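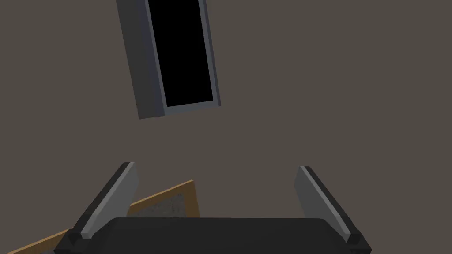 3.2 Reading distance and label height

Visitors to small museums often stand closer to wall labels than the design guides assume. We looked at this in the two permanent rooms at Miranda, a local history museum with low ceilings and narrow aisles. Both rooms were rehung in December, and the labels were reset at the same time by Dalva Seixas, who also supplied the floor plans used in this study.

Figure 2. Framed pieces set at an angle against a plain brown ground.

Each label was printed in one of two type sizes and mounted at one of two heights, giving 4 conditions. Text length was held between 27 and 40 words. The lower mounting height was chosen so that a seated visitor could read the label without looking up, and the higher one matched the older labels that the museum still uses in its stairwell. Paper stock and lighting were the same for all conditions.

Observers recorded where visitors stopped and whether they moved closer before turning away. They did not speak to visitors during a session. A stop was counted only if both feet were still and the visitor faced the label; glances made while walking were left out. When two people read a label together, the position of the nearer person was used. Sessions with school groups were recorded but are treated separately in Section 5, as the children tended to gather where the guide was standing.

Type size had a clear effect on stopping distance. Visitors moved closer for the smaller type at both heights, and many leaned forward at the lower height without taking a step. Our floor grid could not register leaning, so the distances for the low, small labels are probably too long. Vieira met the same problem in her work at Navach and dealt with it by marking head position on a side view. We did not have a clear side view in either room.

Height mattered less than we expected. Standing adults stopped at similar distances for both mountings when the type was large. The higher labels did cause more crowding in the second room, where the aisle bends and people who stepped back to read blocked the way to the exit. Staff had reported this before the study began.

We did not test colored type or labels placed on rails. The museum has since ordered rails for the second room, and the observations will be repeated there with the same floor grid once they are installed.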